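Trostano sells packaging arm to Girard

The investment company Trostano has agreed to sell its packaging business, Flevow, to the family-owned group Girard for 1188 million kronor. The deal was signed in July 2026 and needs clearance from the competition authorities.

Flevow makes cartons and paper sacks at mills in Ladgate and has 800 employees. Trostano bought it from its founders 9 years ago and has since closed one sack line and opened a carton plant. 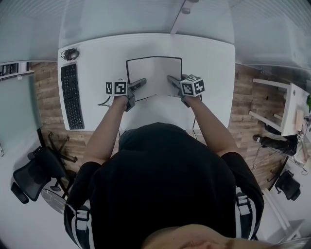 Letay Tekleab said the price was fair but that shareholders should have been told sooner, as talks with Girard had been going on since the winter. She also asked whether any of the money would be paid out as an extra dividend.

Trostano's board will decide on that once the sale is complete. Part of the sum will go towards paying off a bank loan of 199 million kronor, and the remainder will stay in the company for now.

Girard, which already owns two printing firms, will keep the Flevow name and the head office in Ladgate. The present managers have been asked to stay on for at least a year.

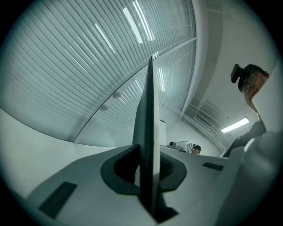 A light grey gripper with a dark grey finger.

Trostano's remaining holdings are in forestry, shipping and telecoms.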